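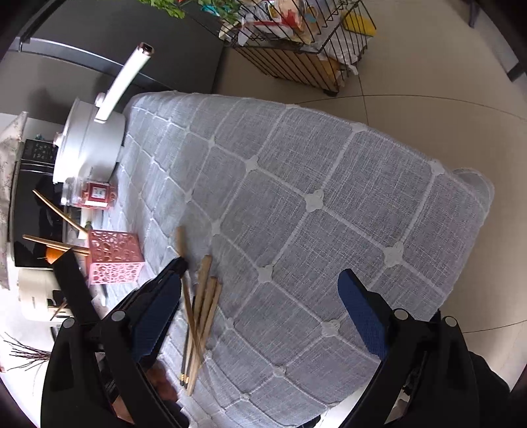 Chopsticks and the pink holder, waiting to be put away. The white electric pot is behind them.

## Kitchen table, Custalham

The kitchen in the Custalham apartment has very little drawer space, so most of the small things get sorted on the dining table before they go anywhere. Minoru Shimada and I did this in March, over two evenings. This page covers the table.

The tablecloth is gray with a white diamond grid and a small white rosette where the lines cross. It stays on all year. We bought it in Cleden at the same shop as the curtains, and it has been through the wash more times than either of them.

The openwork holder with the round cutouts is for chopsticks. Most of ours are light wood, with a darker, thinner one in with them. Minoru wanted to keep them all, so we did — the everyday ones go in the holder and the rest go in the drawer by the stove.

The electric pot is used for noodles and for soup when only one of us is home. It has a long handle and needs a deep shelf, so it took the spot where the rice cooker used to be.

Small jars with labels go on the rack next to the window. Anything without a label gets one before it goes back.

Next page: the shelves and the hall closet.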